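De : Ladi Eze
À : liste Dromen, enseignement des langues au primaire
Date : 5 septembre 2026
Objet : Re : Commencer le néerlandais en moyenne section, combien d'heures ?

Bonjour à toutes et à tous,

Je réponds au message de Giorgia, que je recopie en partie pour ceux qui viennent de s'inscrire à la liste. Excusez par avance mes tournures, le français est ma troisième langue et j'écris lentement.

Giorgia Gatti a écrit :
> Chers collègues,
> Notre école ouvre à la rentrée une section néerlandais pour les enfants de quatre et cinq ans.
> La direction nous propose deux modèles : une séance longue par semaine, ou bien un petit moment
> chaque jour, conduit par la maîtresse de la classe, qui a un niveau B1 et qui s'inquiète de son accent.
> Les parents préfèrent la séance longue avec un locuteur natif. Moi j'hésite. Est-ce que quelqu'un
> a essayé les deux ? Et que faites-vous pour l'écrit, est-ce que vous montrez les mots ou
> est-ce que vous attendez la lecture en français ?
> Merci d'avance,
> Giorgia

Chère Giorgia, j'ai essayé les deux, dans la même école et avec presque la même équipe, et je peux donc te raconter ce que j'ai observé. Je précise que ce n'est pas une étude. À l'école Abubakar nous avions 19 enfants dans le groupe des moyens, tous débutants sauf une petite fille dont la grand-mère parle néerlandais à la maison.

La première année, nous avons fait la séance longue. L'intervenante était excellente, elle chantait très bien, elle avait un sac rempli de marionnettes. Mais après vingt-cinq minutes les enfants ne l'écoutaient plus, et la semaine suivante il fallait reprendre les couleurs depuis le début. Quand une séance tombait sur une sortie ou sur un jour férié, on perdait quinze jours entiers. En juin, les enfants connaissaient deux chansons par cœur et ne savaient pas demander un verre d'eau.

La deuxième année, nous sommes passés à douze minutes par jour, toujours après le regroupement du matin, avec la maîtresse. L'intervenante venait encore, une fois par mois, surtout pour aider l'adulte. Les progrès étaient moins visibles pour les parents, parce qu'il n'y avait pas de petit spectacle à leur montrer. En revanche les enfants utilisaient la langue pour des choses réelles : mettre le manteau, distribuer les gobelets, dire qu'ils avaient fini. 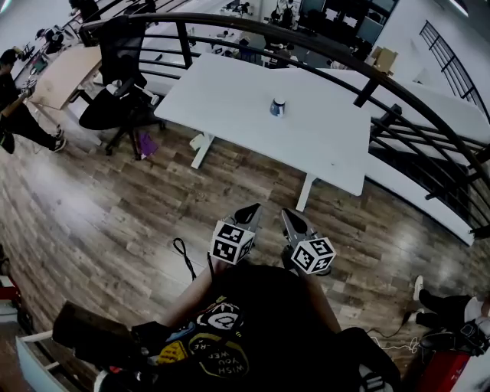 Pour l'écrit, je te conseille de ne pas attendre trop longtemps. Dans mon groupe nous avons commencé en novembre une petite activité que nous appelions « la chasse aux mots », et qui consiste seulement à repérer des mots étrangers sur les objets de la vie ordinaire : une boîte de biscuits, une affiche, l'étiquette d'un jouet. Les vêtements marchent particulièrement bien. Un t-shirt noir avec un emblème rond jaune et noir où l'on peut lire « WISH YOU WERE », c'est déjà une leçon entière pour les plus grands, qui reconnaissent les lettres de leur prénom et demandent ensuite comment on dirait la même chose en néerlandais. Il ne s'agit pas d'apprendre à lire. L'enfant comprend que l'écriture peut porter plusieurs langues, et cela lui servira au CP, quand il rencontrera les sons du français.

Sur la question de l'accent, je voudrais rassurer ta collègue. Nous avons utilisé les enregistrements de la méthode Ondance, qui sont courts et dits par des enfants, et la maîtresse les écoutait la veille. Elle faisait des fautes, les enfants en faisaient d'autres. Le « g » initial reste difficile pour tout le monde, moi compris. Avec un niveau B1 et un bon support sonore on peut très bien tenir la moyenne et la grande section. Après, c'est une autre discussion, et là je suis d'accord avec les parents : il faut une personne plus à l'aise.

Pour le matériel, évitez d'acheter trop de choses la première année. Nous avions commandé le grand coffret Gradel et la moitié est restée dans l'armoire. Les cartes-images sont bonnes, le livret de l'élève est trop chargé pour cet âge.

Une difficulté que je n'avais pas prévue, c'est l'évaluation. L'inspection nous a demandé une trace des acquis. Nous avons fini par tenir un cahier de classe très simple : la date, la phrase entendue, le prénom de l'enfant, et si la phrase était répétée ou spontanée. Cela prend deux minutes. Au mois d'août j'ai relu tout le cahier et je l'ai recopié au propre, je peux te l'envoyer sans les prénoms si cela peut servir pour ta réunion.

Deux questions en retour. Vos élèves ont-ils déjà une autre langue à la maison, et laquelle ? Et la direction accepte-t-elle que le moment quotidien soit inscrit dans l'emploi du temps ? Chez nous il ne l'était pas au début, et il disparaissait dès que la classe prenait du retard.

Bien cordialement,

Ladi Eze
école Abubakar, cycle 1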